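Folding chunky cardigans – fold or hang? (page 2)

jendar_knits
Posts: 2,885
OK so picking this back up from page 1. I still say a heavy cable cardigan should never see a hanger. Mine grew at the shoulders in one winter and it never came back. Folded, on a shelf, end of story.

minja
Never say never! I have hung mine for years on those fat padded hangers, folded over the bar the way you'd hang pants, and they look fine. Shelf space is the real problem in my place. Two cable knits and the shelf is full.

jendar_knits
Posts: 2,885
Over the bar is different, I'll give you that. You still get a crease across the middle though.

prenon77
Does anybody button them first? My mom always did every button up before folding and I got lazy about it. Now the front bands on my gray one have gone wavy and I'm wondering if that's why.

Hrefna Norðdahl
Buttons: I do the top one, the bottom one and one in the middle. Doing them all takes forever with big knits and I can't see that it helps. Wavy bands usually mean the band was knit too loose or it got stretched in the wash. Was yours hand knit, prenon?

prenon77
No, store bought, and it went through the machine once in October by accident. So, yeah. Mystery solved.

noro_fan
Posts: 3,056
Lay it out damp, pat the bands straight with your hands and leave it alone till it's dry. Worked on two of mine. Don't pull on it! People always pull.

minja
Sorry to drag us back to folding, but which way do you do the sleeves? I fold it face down, sleeves straight across the back, then sides in, then in half. My sister does it face up and hers come out half the size – I don't get it.

Njoroge Kashindye
Face up for me, on the bed, since I don't have a table big enough. One sleeve goes across at a slant, then the other one over it, then I bring the bottom up. Here's the yellow cardigan. 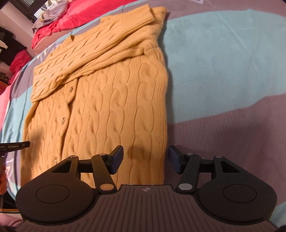 Mustard cardigan, face up, first sleeve over.

minja
Oh, so the sleeve goes up high, with the cuff by the collar! I've been laying mine way lower and getting that fat roll in the middle. Also I love that color.

jendar_knits
Posts: 2,885
Gorgeous cables. I'd still go face down, personally. Face up you end up with sleeves lying on top of your buttons, and on a thick knit that leaves dents.

Njoroge Kashindye
Maybe if you stack ten sweaters on top of it. Mine goes on the top of the pile and I wear it all the time, so it never sits long enough to dent.

Hrefna Norðdahl
I'm with Njoroge on this one. Whatever you wear most goes on top, and the rest can be face down if you like.

prenon77
What about rolling?

jendar_knits
Posts: 2,885
For a suitcase, sure. Not for cables.

noro_fan
Posts: 3,056
I roll mine and they're fine :)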